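Thread for anyone starting a doctorate at Gulholm this fall, or thinking about applying. I finished my third year in the spring and I sit on the student side of the graduate school's advising desk. Most of what I get asked is about money, the annual review and the language rule, so I'm putting it in one place.

First, the stipend. It is paid on the last working day of the month, and your first payment will be late if your contract isn't signed before the 15th. The signing happens in Pratico, the HR system. You get the login by mail to your home address, on paper. Check that the address you gave at admission still works.

The teaching supplement is separate. If you take a section you get 1169 per term on top, before tax. It arrives in one lump after grades are filed, so don't plan December rent around it.

You can decline teaching in year one. Tell the department office in writing. Saying it to your supervisor in the hallway doesn't count, and two people I know ended up on the schedule that way.

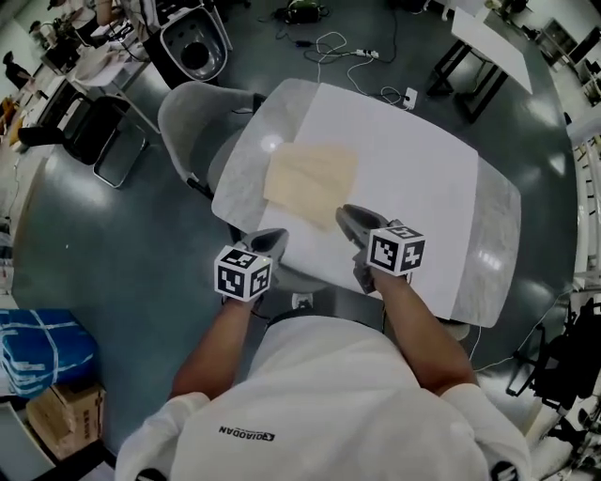 At the table, white shirt, a gripper in each hand.

Annual review. Everyone does it, including people on leave for part of the year. You submit a progress form, a publication list (it can be blank) and a plan for the next twelve months. The form has a character limit of 3072 for the progress section, spaces included. It cuts your text without a warning, so write it somewhere else and paste it in.

The review meeting takes half an hour. Your supervisor leaves for the last ten minutes so you can talk to the outside member alone. Use that time. I skipped it my first year by saying everything was fine, and then spent the winter trying to get a second reader by email.

If you need to switch supervisors, the person to write to is Žydrūnas Tamošiūnaitė in the graduate office. You don't need your current supervisor's permission for a first conversation. You do need it, or the dean's, for the transfer form itself.

Language rule. The thesis can be in English in every department now. The two-page summary still has to be in both languages. The graduate school pays for a translator once, so hand in the final version and not a draft. Changes after that are on you.

Course credits. You need 40. The methods course and the ethics course are required and both fill up fast. Registration opens at 8 in the morning and the ethics list was full before lunch last year. There's a waiting list, and it does move in the second week.

Conference courses and summer schools can count. Bring the program, a certificate with hours on it, and a one-page report. No hours on the certificate means no credits. Ask the organizers before you fly home.

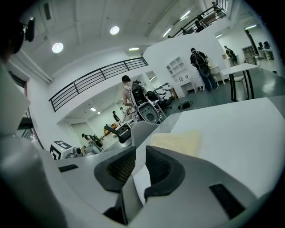
Sponge on the table, just past the fingertips.

Travel money. The Karppinen fund is the easy one. Short application, one letter, answer in three weeks. It covers registration and transport but not meals. The Tolance grant is bigger and slower, and you have to apply before your abstract is accepted, which trips people up every year.

Last round there were 173 applications to Tolance across the university. I don't have the number funded. I got it on my second try with almost the same text and a clearer budget.

Offices. First-years are on floor 5 of the east building. Desks are assigned in September, and the window side goes to people who reply to the August email. The kitchen on that floor closes at six. The one downstairs stays open.

Someone asked about writing groups. Niilo Hirvonen runs the one I go to. It meets in the reading room, two hours, phones away, no sharing drafts unless you want to. Any department. You don't have to sign up.

Someone else asked whether to come in over the summer before the contract starts. You can, but your key card won't work and you aren't insured in the labs. Read at home and come in September.

All of this is correct as of Sunday, July 12, 2026. The travel rules are up for revision in the fall and I'll add to the thread when the new ones are posted.

Adding one I forgot: parental leave extends your end date automatically, but sick leave only does if it's longer than two weeks and you file the certificate in Pratico. File it even if you think you won't need the time.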